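Tuesday, November

Stain tests for the Turnance cabinets, second round. Carleen Pomare cut the boards from the same batch of Stemell as last time and I sanded them to the usual grit before lunch. Numbered in pencil on the back.
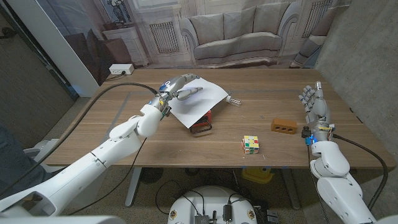

First coat on at 9.40. Wiped off after 3 minutes on the left half of each board, left longer on the right. The right halves went blotchy near the knots again, same as the Faltton job. 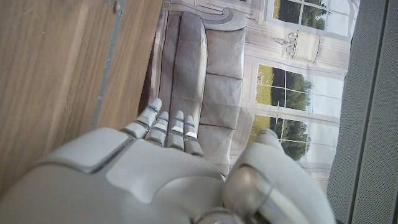
Mogens Østergaard thinks the old tin has separated and wants a fresh one opened. I stirred it for ages and it still left grit on the rag. Ordered another from Hopkin, same colour.
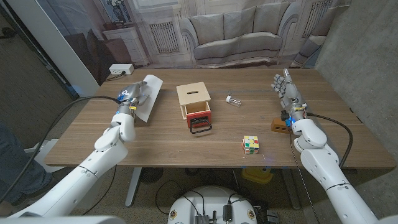 Target colour is still not agreed with the client. They asked for "medium walnut", and that could mean anything from honey to nearly black. I'd aim for the medium brown of the tabletop, with the grain still showing through. Board 12 is nearest so far, a touch too red. 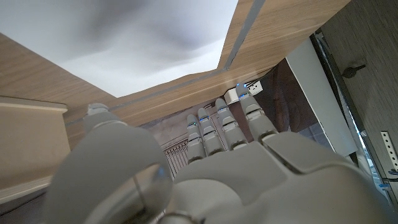 Second coat to go on after 24 hours. Boards are racked face up by the window, please don't stack them. Rags are in the water bucket. Carleen to cut three more offcuts for the fresh tin, and I need to ask whether the drawer fronts get the same finish.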